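Handout 6: Notes on the visit to the Altley workshop
26 November 2023

These notes cover the visit to the Altley workshop and replace the slides for that week. Students who missed it should read them together with chapter 4 of the course reader. The written report is due as listed in the schedule.

## What the workshop does

Altley trains small arms to handle household and shop goods. Most of the training material comes from people who do the task themselves while holding a gripper in the hand. The gripper carries a camera, so each run gives a video from the tool's point of view, along with the finger opening and the path of the tool. No arm is needed at this stage. The arm comes in later, when a trained policy is tried out.

The demonstration used two hand-held grippers at one table. Goods on the list for the day were bagged items, magazines and a basket.

## Part 1: Thin, flexible objects

A box has one shape. A magazine has many, depending on where it is held and how it is set down. If the fingers take only the cover, the cover bends and the pages stay where they are. If they take the whole block, the grip has to open wider and press harder.
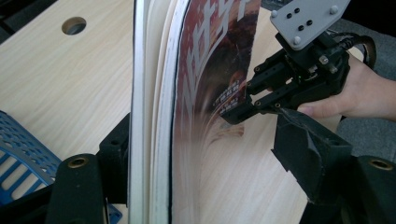 Terms used in the talk:

- **Edge grasp:** the fingers close on one sheet or a few sheets near the edge.
- **Block grasp:** the fingers close on the full thickness.
- **Peel:** one layer moves away from the rest while the rest stays put.
- **Regrasp:** letting go and taking hold again in a better spot.

Glossy paper gives the camera trouble. Reflections move when the paper bends, and a model trained on too few runs may treat them as part of the object. The presenter's advice was to collect runs under more than one kind of light before changing the model.

Someone asked why the operators don't simply go slower. They can, but the policy then learns to go slowly as well. Altley asks for a normal, steady pace and throws out runs with long pauses.

## Part 2: Fingers and pads

The finger is a linkage, and the pad is the part that touches the goods. Bare hard fingers slip on plastic film, so a softer pad is used. Soft pads wear, and the wear begins at the edges and corners.

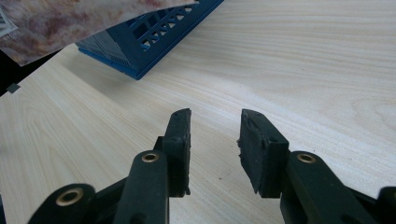
Pad condition matters for the data as well as for the grip. The fingers are in view in every run. If half of a set was collected on new pads and half on old ones, the pictures differ and so does the friction. Altley writes the pad change in the run log. The set we were shown had 3210 runs, and about 4 pad changes were marked in it.

The pads come from Braren. A second type, from Onuoha, was tested in July and held film better but left marks on paper. Both types are still in stock.

## Software

Runs are checked in Driltuneck, which plays the video beside a plot of finger opening. Look for these faults:

1. The plot shows the fingers closed but the object isn't between them.
2. The object leaves the view for most of the run.
3. The tool path jumps from one point to another.

A run with fault 3 is always dropped. The other two are judged case by case.

## For the report

Two pages, typed. Pick one object from the list for the day and answer the following.

- Which grasp would you use first, and at what point would you regrasp?
- What would a worn pad change?
- Which fault from the software section is most likely with your object?

A sketch of the finger positions is required. Drawings by hand are fine if the labels can be read.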